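Fabric softener on towels, yes or no?

543 views | 11 replies | Share

Rawashdeh
Nov 6, 2018
Moved to a hard water area in January and my towels have gone stiff. I've used Clener softener every wash. My sister says that's the trouble. Is she right?
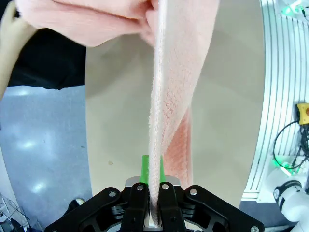
Pink terry, held up and twisted.

petby_6
She is. Softener coats the loops and they stop soaking anything up. Leave it out and put half a cup of white vinegar in the drawer.

Kullummont
Don't agree. I've used softener for years and my towels dry me fine. More likely you're using too much powder and it isn't rinsing out.

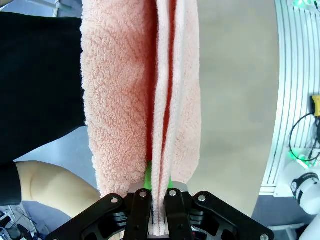

Loops on one side, flatter hem strip further right.

petby_6
Too much powder makes it worse, I'll give you that. Vinegar is still cheaper.

Kullummont
Vinegar can be hard on rubber seals. My machine's manual says not to.

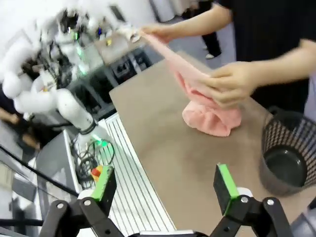
Rawashdeh
I line dry, if that matters. No room for a tumble dryer in the flat. I do the folding and sorting standing up at a table in a black T-shirt, like the person there, and it picks up every bit of fluff.

drip_dry
Line drying is half of it. Give them a good shake before pegging out and again when you bring them in.
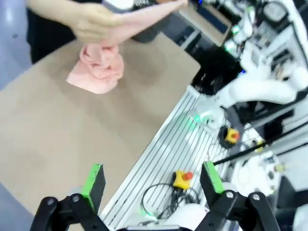

Rawashdeh
Right, I'll do two washes with less powder and no softener, then decide about the vinegar.

Share (6)
This site uses cookies. Accept | Settings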